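Getting your navigation agent to stop hugging walls

Right, so you've got your planner running in the simulator and it scrapes along every passage like a nervous cat. Mine did this for weeks! The fix is mostly in the costmap, and you can do it in an afternoon.

First, open your planner config and find the inflation radius. If it's smaller than half your robot's width, bump it up. Then save, reload the map and run the same short route again (I keep one fixed start pose called Tina, so I can compare runs properly). 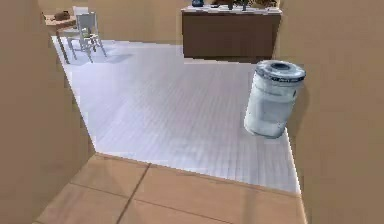

Next, have a look at the cost falloff. I had mine far too steep, so the planner saw no difference between the middle of a gap and a spot right by the wall. Lower it a bit at a time. I ran 576 episodes overnight on the old setting and got 239 bumps, then 51 on the new one over the same set, which cheered me up no end.

If the robot now refuses to go through narrow gaps at all, you've gone too far – bring the radius back down a notch. Piret Juška also suggested fixing the random seed before you compare anything, and she's right, do that first.

Contact: Irén Halász | © 2020 Ultunmont | Back to top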